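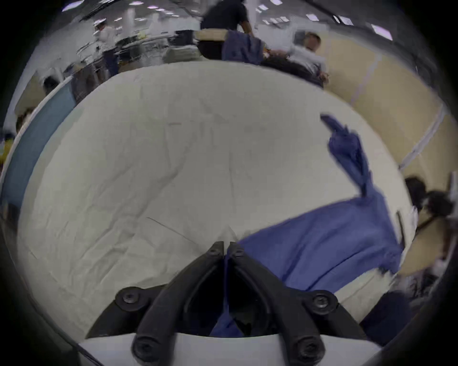 Udby Residents' Association
Minutes of the April meeting, held in the small hall at 7 pm

Apologies
Received from two members.

Minutes of the last meeting
Agreed, with one correction: the grit bin is on Flikton Lane, not Flikton Road.

Matters arising
The drain outside the bus shelter has been reported again. The council has given a new job number but no date for the work.

Bus service
Zerent has written to say that the 88 will stop running after 6 pm from the start of the summer timetable. Members who work late shifts at Morelli would have no way home. It was agreed to write back and ask for one later bus – even an hourly one would help. The letter will also ask for the passenger figures Zerent used. 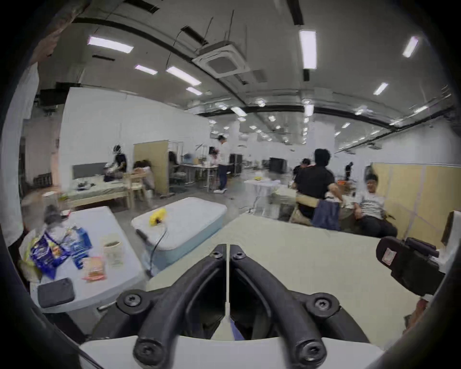 A paper petition will be left in the shop and the surgery until the end of the month.

Footpath to the allotments
The lower gate still drops on its hinge. Members agreed to spend up to £200 on a new post and fittings. Two quotes to be brought to the next meeting.

Any other business
Parking on the verge by the school was raised again. No action for now – to be looked at once the new lines are painted.

The meeting closed at 8.40 pm.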